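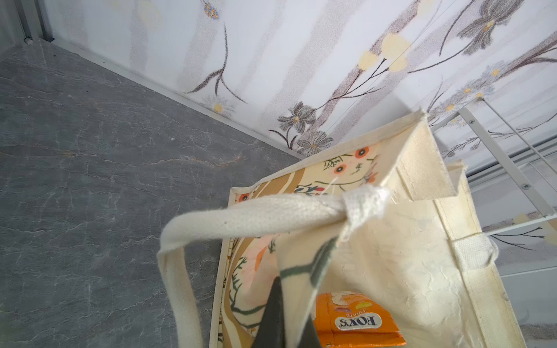 Navigation: Home | Bags | Kitchen | Travel | Reviews A–Z | Contact

Last updated: February

Illura Lined Canvas Tote – review

I bought the Illura tote to replace a Faulkner shopper that had split along one side. I wanted a plain cotton bag for groceries and library books, with enough structure to load it at a checkout without holding it open with one hand. I have used it for two winters of errands, which is long enough to say what it does well and where it falls short.

The outside is off-white cotton canvas with no logo. The inside has a printed lining in peach, tan, brown and orange, with wide diagonal stripes and orange flowers on thin green stems. I was not looking for a print and would have bought it plain, but I have come to like it. A patterned lining also hides crumbs and pen marks better than bare canvas does.

Fabric and shape

The canvas is a medium weight. It creases easily and stays creased, even after hanging overnight on a hook. If you want a bag that looks pressed, this is the wrong one. Mine has also picked up faint yellowish staining low on one side panel. I have washed it cold and by hand, and the marks lightened a little and then stopped improving. A darker color would be more sensible for food shopping, but Illura only sells this one in cream.

The rim is finished with a narrow folded hem. I would have liked it wider, as a wider hem holds a bag open better. The corners do their part, though. They are squared off where the panels meet, and a cereal box goes in flat against the side.

Handles

These are flat woven cotton, the same cream as the body. They are comfortable on a bare hand and fine over a winter coat. They don't dig in with a normal load, and they don't slide off the shoulder as much as the nylon straps on my old Dakine bag did.

The attachment points are the weak part. One of mine has frayed where the handle meets the rim, and there is a fuzzy tab there with loose threads. It has held so far. I trim the threads now and then and don't pull on them. At this price the ends should have been turned under properly, and I took a point off for it.

Capacity

It takes a normal small shop: milk, bread, vegetables, a few cans. Tall bottles stand up if something is packed beside them. There is no inside pocket, so anything small goes straight to the bottom. A packet of Fox's sweets can sit down there for days before I remember buying it. Keys are the same problem, and I carry them in my coat instead.

Washing

The label says to wash cold and dry flat. I turned it inside out the first time and the lining colors did not run. The canvas shrank very slightly and the lining did not, so the lining now bags a little near the base. It makes no difference in use.

Compared with the Utitz

The Utitz market tote is the obvious alternative. It is heavier, has a stiffer base and stands up on its own – the Illura only does that when it is full. The Utitz is unlined and takes up more room folded. For driving to the store I would choose the Utitz. For walking, I prefer the Illura.

Verdict

A good everyday bag with a pleasant lining and one piece of careless stitching. Buy it if you don't mind creases, and check the handle ends before you cut the tags off.

Score: 80 out of 100

Comments (3)

Kiri McKinnon
Mine frayed in the same place. I went over it with upholstery thread and it has been fine since.

bagsandboots
Does it fit a 2 inch binder lying flat?

tomasr
I have the Utitz and agree about the folding. It takes up half a drawer.

Home | Bags | Next review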